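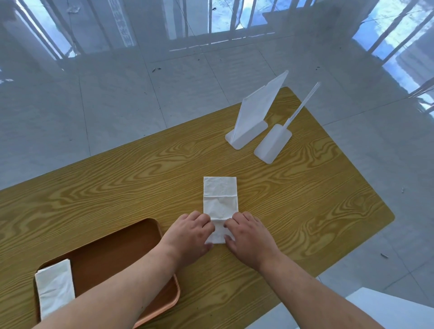 So the school board met last night and I stayed for the whole thing, which I have never done before and may not do again until my youngest graduates. I got home at 11:20 with a sore back and four pages of notes, and my husband told me to put them on the blog so I'd stop reading them out loud to him. Fine!

The item everybody came for was the start times. If you don't have kids in the Pilmont schools, the short version is that the district wants to push the high school back by 36 minutes and start the two elementary schools earlier to make up for it. It all comes down to buses. We have one set of drivers doing both runs, and the high school run goes first right now, so if the teenagers sleep in, the little kids have to get up.

I have one of each (ninth grade and second grade), so I went in truly not knowing what I wanted. My ninth grader is a zombie until lunch. My second grader is up at 5:45 singing. On paper the new plan was made for my house. But then I started thinking about the after-school end of it, and the elementary kids would be out well before most people are off work, and the aftercare program at Rondau Elementary already has a waiting list. I know because we were on it for most of last year.
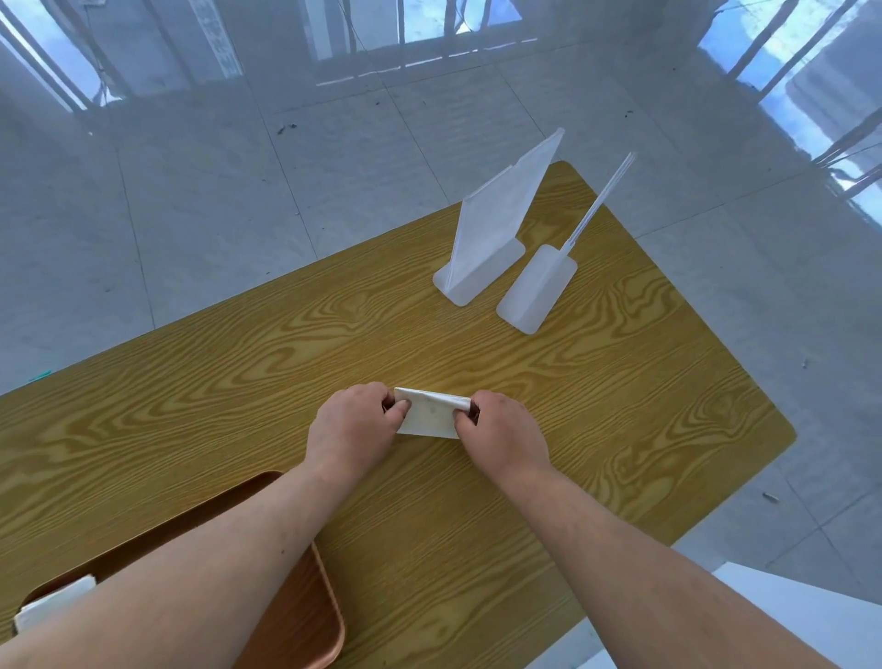 Anyway, public comment. They give you two minutes each and there's a little light that goes yellow and then red, and a lot of people just talk right through the red. One dad talked about wrestling practice for so long that the board chair had to say his name three times. A junior from the high school got up and read something she'd written about driving to school in the dark, and she was better prepared than most of the adults, me included. I did not speak. I had a whole thing ready on my phone and then the battery died, and I wasn't about to wing it.

Wanda Lindgren from the transportation office gave the presentation, and I thought she did a good job with a crowd that wasn't very happy with her. She said the survey got 114 responses from elementary families, which seems low to me for two whole schools. I asked the other moms at pickup today and half of them never saw it. It went out through the Rikomden app, the one that also sends you the lunch menu and the lost mitten announcements, and I think a lot of us have just stopped opening it. I found mine sitting there unread under a reminder about picture day. Oops.

What bugged me a little is that we got bus costs down to the dollar and hardly a word on aftercare. One board member asked if there'd be money to hire more staff for it, and the answer was that they'd look at it once the schedule was set. Well, I'd like to know before! If I have to find somebody for an extra half hour and change every single day, that's real money, and I'd guess it's a bigger problem for families with no grandparents in town. My mom is ten minutes away and I still don't want to call her every afternoon.

They didn't vote. They're reopening the survey for two weeks and holding another session in the library at Okafor Middle School, with childcare this time, thank goodness, so maybe more than a handful of elementary parents can get there. I'll be going. I'll charge my phone first.

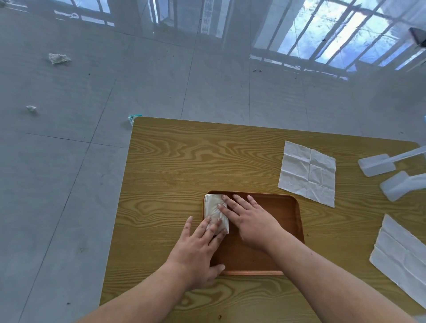 If you want to weigh in

The survey is in the app under Forms, not under Messages where you'd expect it. You have to fill it out once per child, so I did mine twice, with pretty different answers. There's a comment box at the bottom and I used all of it. If you can't get the app to work, the front office at either elementary school has paper copies, and you can send them back in your kid's folder.

And if you were there last night and remember any of it differently, leave me a comment. My handwriting on page four is terrible.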